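# The Bread Basket Returns to the Table

The shared loaf is back in the dining room, and the Valderrama baking school has given it a term of its own.
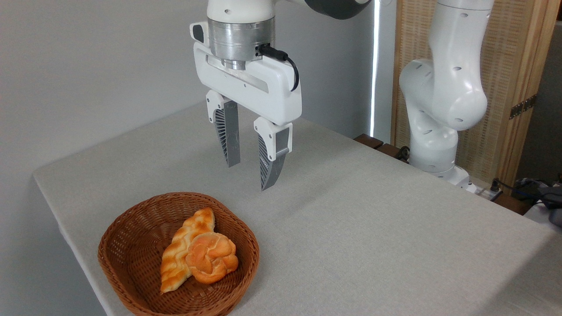
Why is bread served in a basket at all?

Air reaches the crust from beneath as well as from above, so the underside keeps its firmness for longer than it would on a china plate. A basket is also light enough to pass from hand to hand.

Such matters occupy much of the autumn course at Valderrama, where 20 students are taught each term by Myfanwy Gwynne. Her syllabus gives as much attention to serving as to baking. Students learn to lay a plain cloth, to choose a basket with a firm rim and to place a plaited loaf slantwise, with a knotted bun or two resting against it.

"A plait is made to be pulled apart," Ms Gwynne said. "If it arrives already sliced, the work in it has been wasted."

The knotted bun is taught first. Each is made from 125 grams of dough, rolled into a rope and tied once, with the loose end tucked underneath. The plait follows in the second week and is brushed twice with beaten egg, the second coat being applied shortly before baking. Pale creases between the strands are accepted as a sign that the loaf has risen well in the oven — they are not marked down.

Baskets receive their own afternoon. Wilson Montoya, who supplies the school from his workshop in Collix, recommends wicker with a tight weave, which holds back most of the crumbs. It should be brushed out after each meal, wiped with a barely damp cloth and left to dry away from direct heat. Soaking is discouraged.

The school's reference library holds 238 recipes for shaped breads, and a selection will be printed for students in October. Places on the next course are limited to 20, and applicants need no previous experience of baking.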